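Ticket 2962, desktop won't start, running notes

Opened 31 May 2018. Status: open, waiting on parts. Notes by me (Reshma), newest at the bottom because I can't stand reading these things upside down.

**First look**

OK so this is the old Jaunzems tower from the front office, the one with the green board that everybody has been swearing at since the move. Reported fault: press the power button, fans spin for 2 seconds, everything stops, then it tries again all by itself. Over and over until you pull the plug. No beeps, nothing on the monitor, not even the little "no signal" message changing its mind.

I tried the lazy stuff first. Different wall outlet, different power cord, different monitor cable. I unplugged the keyboard, the mouse, the label printer and the mystery USB hub (which has three things written on it in marker and I can't read any of them). Same result every time! Spin, stop, spin, stop.

I also held the power button in for a good while with the cord out, which somebody once told me drains whatever's left in there. It made me feel better and did nothing for the computer.

**Side panel off**

Lots of dust down at the front, a normal amount everywhere else. I took it out to the loading dock and used up most of a can of air on it. Put it back on the bench, plugged it in, and it ran for a whole 40 seconds before dying, so I got very excited and told two people I'd fixed it. Next try: 2 seconds. I've untold those people.

Checked the obvious connectors by pushing on them. The big power plug on the board was seated fine. The eight-pin one had its clip on, but I thought it wiggled more than I'd like, so I pulled it out, looked at it, and pushed it back until it clicked. No scorch marks or melted plastic anywhere. No change.

**Power supply**

Ruan Venter thought power supply right away, and to be fair to him, that's what it sounds like. We had a known good one from a Rodidum machine that got retired, so I ran its cables across the bench without mounting it and tried that.

Exactly the same loop. So I'm calling the original supply innocent for now, and it can stay screwed in where it is. I did not enjoy having two power supplies' worth of red and yellow and black wires in one place, and I'm not doing that again without some twist ties.

**Memory**

This is where it got interesting (to me, anyway).

- All sticks in: loop.
- One stick in the first slot: loop.
- Same stick, second slot: loop.
- Same stick, third slot: loop.
- Same stick, fourth slot: it stayed on! No picture, but the fans kept going until I turned it off.
- Different stick, fourth slot: loop again.
- First stick back in the fourth slot: loop. Of course.
- No memory at all: loop.

I wiped the contacts on every stick with alcohol and a lint-free cloth and ran the list again from the top. This time nothing stayed on in any slot, so either the one good result was a fluke or I was leaning on the board in some lucky way. I tested the sticks in my own machine overnight and they came back clean, every one of them. So it isn't the memory. It might still be the slots, but all four going bad together seems like a stretch.

The sticks are in an antistatic bag in my top drawer with the ticket number on it. Please don't borrow them!

**Processor**

I'd been putting this off. Took the cooler off, and the paste underneath was like old chalk, cracked right across. Cleaned that up with the same alcohol. Then lifted the lever, opened the frame and took the processor out.

Nothing wrong with it that I can see from the underside, no marks on the pads. It's in the plastic clamshell in the same drawer.

The pins are on the board side on this one, so they're what I care about. I went over them with the desk lamp and the magnifier, and I *think* there's one near the corner that catches the light differently from its neighbors. I say think. I looked three times and saw it twice. I did not touch it, because I had a bad experience with a sewing needle and a pin like that at my last job, and I'm still a little sore about it.

For anyone who comes by the bench while this is open: the socket has no cover on it. The original plastic cover is long gone and I'm waiting on a spare. Don't set anything down inside the case, don't blow in there, and please don't brush across it with a sleeve. The case is lying on its side and I'd like it to stay that way.

**Replacement board?**

I asked Omis for a price on the same board. They don't carry it new, and the refurbished one they quoted was 3000, before shipping, for a computer that mostly prints labels. I laughed out loud at my desk. Clastodgate has a whole used tower that would do the same job for a lot less, but then we're reinstalling the label software, and the installer for that is on a disc that may or may not be in the blue cabinet.

The drive from the old machine is fine, by the way. I hooked it up to my computer and copied off the label templates and the address list, so if this all ends in the recycling bin, no work is lost. That copy is on the shared folder under the ticket number.

**Where it stands**

Processor out, memory out, cooler off, original power supply still mounted. Still on the list:

1. Get a proper look at the socket pins with something stronger than my magnifier.
2. If there's a bent one, decide who has the steadiest hands (hint: it isn't me after coffee).
3. Fresh paste, processor back in, one stick, try again.
4. Check the standoffs behind the board. The move could have knocked one loose and it might be shorting against the tray, which would fit with that one time it stayed on.
5. Try starting it by touching the power button pins on the board directly, in case the front button is sticking. I should have done this first, I know, I know.

I'd like to give it until the middle of June. The front office is sharing the other label printer until then and they've been really nice about it so far.

The inside as it stands now, slots and socket both empty.
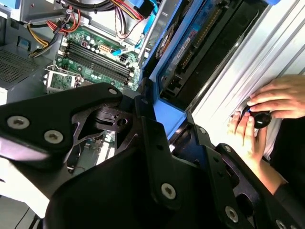

Ruan Venter: Do number 5 before you go anywhere near those pins, please. I had a stuck front button do this exact spin and stop thing on one of the Rodidum towers, and I'd swapped half the machine before I unplugged the switch lead. You'll need the processor and one stick back in to test it properly, so do the paste at the same time. I've got a socket cover in my desk you can have, and I'm in all afternoon if you want a second pair of eyes on that corner pin first.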